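Nidia Paucar starts talking before I've got my coat off. It's a little after four in the afternoon, the robotics club at Grenimel has just let in its last few members, and she wants me to see the arms right away.

"Come look, come look, you can ask me things while we work!"

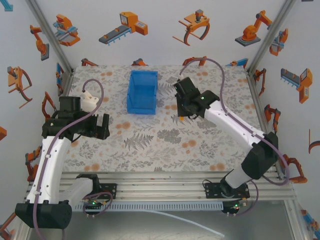
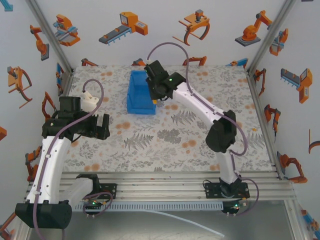
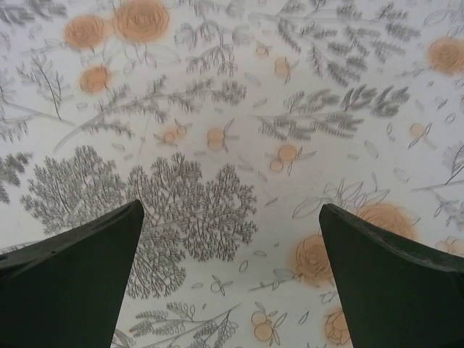
*The two-arm table at the Grenimel club, and a close view of a gripper's open fingers over the flowered surface.*

The club's project this year is called Vurker, and the goal is easy to say and hard to do: two arms, one table, one bin, and small things that need to end up in the bin. Paucar teaches physics during the day and has run the club for six years. She still gets excited about cable clips.

"Our first version had the cables hanging wherever they wanted, and every time an arm turned, something got pulled," she says. "Now they loop up high and run back down along the arm. Danish did that. It took him most of October and I love it."

Danish Kiani, a junior, is a little embarrassed by this. "It's just cable management," he says. What he'd like to talk about is the pattern on the table. Gray ferns, orange flowers, little dots everywhere (his pick, and he's proud of it). "On a plain table the program gets lazy. If it can find a small orange piece on top of all those orange dots, it can find it anywhere."

Can it? "Sometimes!" says Yabsira Shiferaw, who writes most of the code and keeps the practice log. The club has saved 3,000 short runs so far, and she has watched a lot of them from the wrist camera's point of view. "You get so used to seeing the world between two fingers. I dream about roses now."

Her next target is 100 clean pickups in a row. The best streak is still a good way short of that, and she won't tell me the number until it's better.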